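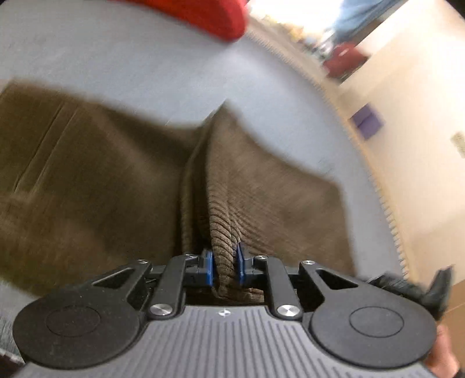 When does a polling place have to be inspected before the March primary?
Every site is inspected after the voting equipment has been delivered and before the room is locked for the night. A site that was inspected for the November election is inspected again in full.

Ceklow County Polling Place Inspection
Site: Dunstan Township Hall, main room and east corridor
Inspection date: 21st February
Precinct register: 2,000 voters
Ballots delivered: 2,000

Result codes: P (pass), C (pass with comment), F (fail, correct before opening), N (not applicable). A comment is required for every C and F. Comments on P items are optional and should be kept short.

Section A. Outside and approach

A1. Polling place sign visible from the street in both directions. Result: C
Comment: Visible from the north. From the south it is hidden by the township's own notice board until the driver has passed the entrance. Second sign requested for the south verge. Use a stake sign; the banner type folds over in wind.

A2. Accessible parking marked and clear. Result: P

A3. Route from accessible parking to door free of steps, loose gravel and standing water. Result: C
Comment: The expansion joint near the bottom of the ramp has opened since November. Width is within the limit but the two edges are no longer level. Temporary rubber cover plate to be laid before opening, and its corners taped.

A4. Ramp handrails secure on both sides. Result: P

A5. No-campaigning boundary measured and marked. Result: F
Comment: The chalk line from November is still faintly visible and was measured from the wrong door. The distance is measured from the entrance voters will use, and the west door is now the voter entrance. Remeasure, mark with flags, and scrub out the old line. Both campaigns asked about the boundary at this site last year and will ask again. Keep a copy of the measurement sheet at the check-in table.

A6. Campaign signs inside the boundary. Result: P
Comment: None at time of inspection. Recheck at opening and after the midday break. Signs found inside the line are moved to the outside of it, face up, and logged. They are not thrown away, whichever candidate they belong to.

A7. Exterior lighting on the path works. Result: C
Comment: Photocell was covered to test. Two fixtures lit at once; the one over the west door took several minutes. Polls open before sunrise in March. Leave this circuit switched on overnight.

Section B. Entrance and exits

B1. Voter entrance door clear opening at least 32 inches. Result: P

B2. Door opens without excessive force. Result: F
Comment: Closer on the west door is set too strong. Adjust or prop. If propped, use the wedge supplied in the site kit — a chair is not an approved door stop.

B3. Emergency exits unlocked from the inside and unobstructed. Result: F
Comment: Folding tables were stacked against the east exit. They were moved during the inspection and the item may be changed to P when the hall confirms that they have stayed moved. Same finding as November.

B4. Exit signs lit, battery backup tested. Result: P

B5. Occupancy limit posted. Result: C
Comment: Posted figure is 139. The card is legible but hangs behind the coat rack. Rehang beside the door. Poll workers, observers and voters all count toward the limit. If the line reaches the lobby, hold voters at the inner door and admit them as others leave.

B6. Mats flat, with no curled edges. Result: P

Section C. Room layout

C1. Check-in tables placed so that the line doesn't cross the exit path. Result: C
Comment: Layout follows last year's drawing, which was made for the north entrance. With the west door in use, voters leaving the scanner walk back through the people waiting. Turn the check-in tables to face west and shift them toward the stage. Revised drawing attached to the office copy.

C2. Voting booths arranged so that no voter's ballot can be seen from the line, the observer area or a window. Result: F
Comment: The last booth in the south row has its back to a ground-floor window. The blind doesn't close fully. Rotate the booth or cover the lower panes.

C3. At least one booth at seated height, with clear floor space in front. Result: P
Comment: Don't use this booth to hold supplies.

C4. Observer area marked. Result: P
Comment: Tape is down. The area gives a view of check-in and of the scanner without a view of marked ballots. Observers from either party may ask to see where the tape is measured from, and the chief judge should be able to show them.

C5. Party material, portraits of current candidates, or issue posters in the room. Result: F
Comment: A framed photograph in the corridor shows a ribbon cutting attended by a person on the March ballot. It has hung there for years and the hall doesn't regard it as political. The rule makes no exception for that. Take down or cover for the day.

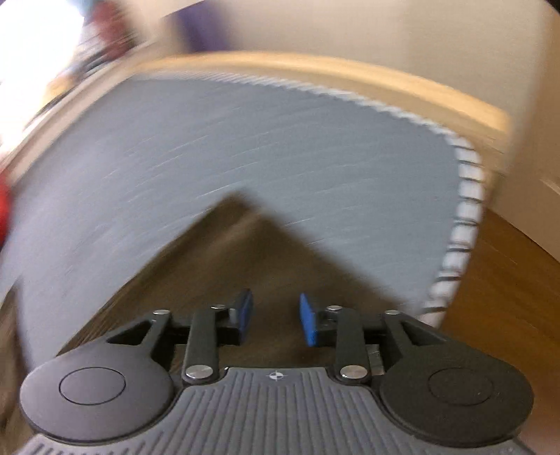 C6. Religious or civic displays. Result: N
Comment: Flags and the township seal are permitted and need no action. The veterans' plaque is likewise permitted.

C7. Chairs available for voters who can't stand in line. Result: P

Section D. Electrical and equipment

D1. Scanner on its own circuit. Result: F
Comment: The Itelo scanner was plugged into the same circuit as the kitchen coffee urn. When both were switched on the voltage drop was enough to bring up the power warning on the scanner. Move the scanner to the stage outlet. Label the kitchen outlet as not for election equipment.

D2. Cords routed along walls or covered. Result: C
Comment: The stage outlet will need a longer cord than the one supplied. Use a grounded cord with a cover strip where it crosses the side aisle. Don't join two cords.

D3. Scanner seals intact and numbers match the delivery log. Result: P
Comment: Read by one inspector and checked by another. Don't break any seal to look at the machine. If a number doesn't match, leave the unit as it stands and call the county office.

D4. Backup battery holds charge. Result: P

D5. Prevum pollbooks start and show the correct precinct. Result: C
Comment: All 3 units started. One still displayed the November election until it was connected and refreshed. Refresh every unit the evening before, and keep the paper register at the table regardless.

D6. Accessible marking device set up, headphones and controls working. Result: P
Comment: Audio tested for the full length of the ballot. Poll workers at this site have been known to leave the device switched off until a voter asks for it. It's to be on at opening.

Section E. Ballots and secure storage

E1. Ballot cartons sealed, total agrees with the delivery receipt. Result: P
Comment: Receipt signed by two inspectors of different parties.

E2. Storage room locks, key list current. Result: F
Comment: The key list names a former hall employee. Change the padlock for the county's own and keep the key at the office until the morning of the election.

E3. Emergency ballot bin present, empty and sealed. Result: P

E4. Provisional envelopes present in the site kit. Result: C
Comment: Present, but last year's form is mixed in with the current one. The old form lacks the second signature line. Remove all old forms and recycle them.

Section F. Emergency readiness

F1. Fire extinguishers in date and reachable. Result: P

F2. First aid kit stocked. Result: C
Comment: Gloves missing. Restock.

F3. Phone signal or landline in the room. Result: C
Comment: Signal is weak at the check-in end. The landline in the township office works and the office is to be left open.

F4. Alternate location known to poll workers. Result: P
Comment: Notice and door sign for the alternate are in the kit lid.

Disposition
Site accepted on condition that every F item is corrected and rechecked before opening. Reinspection covers A5, B2, B3, C2, C5, D1 and E2, plus the cord route under D2 once the scanner has been moved. The hall has been given a copy of Sections A through C. Section D and Section E results go to the county office only.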